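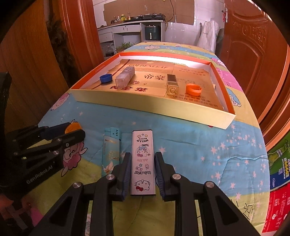
The case and the lighter on the bed, box lid behind

Small flat, bed practically in the kitchen, where do the little things go?
Posted by Sandra Yeoman, Mon 9 October

Hi all, quick one before work. Moved into a studio in June and the bed is more or less in the kitchen. No hall, no drawers except the kitchen ones. So everything small gets dumped on the bed cloth and then has to be moved before I can sleep. Photo is tonights sort out, or a bit of it. Long Hello Kitty case, teal lighter, orange cap, and the lid off a big box which I thought could be a tray.

What I want to know:

Is the lid any good as a tray? It's the yellow and orange one. Nice and wide but shallow. The bottom has gold printed card in it and the edges are all torn and raggedy. Take it out or cover it?

And where do people keep a lighter in a one room place. Only use it for the hob and candles. Don't want it in the bedding obviously, nor right by the cooker.

The case is staying, I don't care that I'm a grown woman. Pens go in it normally. Could do other stuff.

Budget is tiny. Bed is 31 inches from the worktop, measured it, so no bedside table unless its a very thin one.

Thanks x

Malcolm Hulme
Member, 815 posts

Lighter first. Not the bed, not the windowsill (sun), not over the hob. Mine's in a mug on the shelf furthest from the cooker, been there years. If kids visit then up high and shut away, a tin with a proper lid.

Lid is fine as a tray but shallow ones are a pain if you carry them about, things slide off. So pick a spot and leave it there. Top of the fridge if you can reach.

Torn card: I'd pull it out if it comes easy. If it's glued dont bother, you'll have the bottom off with it. Cut a bit of wallpaper or shelf liner over the top. Draw round the lid, then cut a few mm inside your line or it'll ruck up. Double sided tape in the corners.

Check the corners of the lid too. If they're going soft, parcel tape on the outside before you put any weight in.

Ayane Chiba
Member, 47 posts

Love the case!! I've got a pencil one a bit like it and it lives on the side of my fridge, stuck on with those peel-off strips. Long thin things are brilliant for gaps. You could do the end of the bed or the side of a cupboard, then pens, tweezers, phone cable, whatever, all off the bed.

I had the same problem in my last place (bed AND table AND desk, all one thing) and what sorted it was having one tray only. When it's full you empty it. Mine was a Rondura one from the market but a box lid is the same idea and free. I'd keep the gold bit if you can, just trim the ragged edges with nail scissors, it'd look quite sweet with the orange.

Caps and loose bits, little jam jar. What's the orange one off? If you don't know, give it a month then bin it.

Ashton Te Moana
Member, 3 posts

Over-door hooks. Pound shop.

Sandra Yeoman

Thanks everyone, thats great. Fridge top is a no, I'm 5 foot nothing, but there's a shelf by the door that would do for the lighter in a tin. Will try trimming the card first and if I make a mess of it then liner over. Ashton my door is a slider, but ta. Going to look for those peel off strips on saturday, does anyone know if they pull the paint off? Landlord is funny about walls.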